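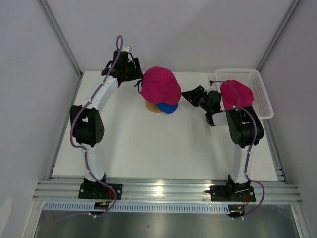
Fetlow Badge Station

Your attendees paid to network. They did not pay to stand in a lobby while someone flips through a shoebox looking for the M's. The Fetlow prints a name badge on the spot, in type large enough to read without leaning into a stranger's chest.

Guests tap their name, the badge comes out, and they go find the coffee. Late sign-ups print like everyone else, and so does the guy who swears he registered.

What you get
Touchscreen kiosk and printer
Vestum badge stock, 227 per roll
Charger, power cord and carry case
Setup card (one side, large print)

Specs
Weight: 40 lb with case
Speed: up to 92 badges an hour
Guest list: 2,324 names
Colors: Meredith Gray, Skokham Blue

Lanyards sold separately. You have a drawer full of them anyway.

Rentals go out the afternoon before your event and come back the morning after. June books up early, so please ask before you print the flyers.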